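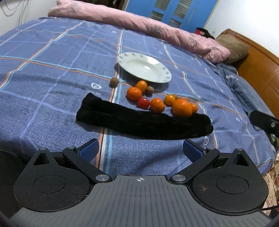 Slide 1: fruit, sock and plate, seen from the gripper

OK, hi everybody. Leave this one up while people find seats.

So my talk is about teaching a robot by hand, and I mean by hand! You hold the gripper, you do the chore, the camera on it records what the fingers saw. The arm comes much later. At Toltel we started out on remote control, two joysticks and a headset, and I was terrible at it. Eight minutes to put one orange on a plate. (Pause, somebody usually laughs.)

Point at the blue pads. Those are what touch the fruit, so when you're recording, keep both of them in view the whole time. If your wrist rolls and one pad disappears, the robot has to guess where it is, and it guesses badly.

Then point at the fruit. I love this pile. You've got oranges and tangerines bunched up together, a cherry tomato, and those little brown ones mixed in. A squeeze that's fine for the big orange is a lot for a tomato. With the joysticks I couldn't feel any of that. With the tool in my hand I slow down near the tomato without thinking about it, and the slowing down goes into the recording too.

The sock. It's black and fuzzy and lying right in front of the fruit, so you either go over it or you move it first. Pick one and say which! In April we had people doing both in the same batch and the Gukix model learned to hover over the sock and wait. Play the clip if there's time, skip it if we started late.

Bedding: soft surface, plaid, lots of lines. A bed gives when you push down on it and a table doesn't, so come in slower than you think you need to.

Numbers, quickly. We recorded 1,698 tries and kept 1,264. Most of what we threw out was people rushing the last inch, or letting go and yanking the hand back before the fruit had settled. Open the fingers, count one, then lift away. I say this at every session and I still forget it myself.

Ask the room: who's done this with remote control only? If lots of hands, spend longer on the Brorneck comparison (slide 6). If hardly any, go straight to the Eglītis grip test and let people try the tool.

Water. Then next slide.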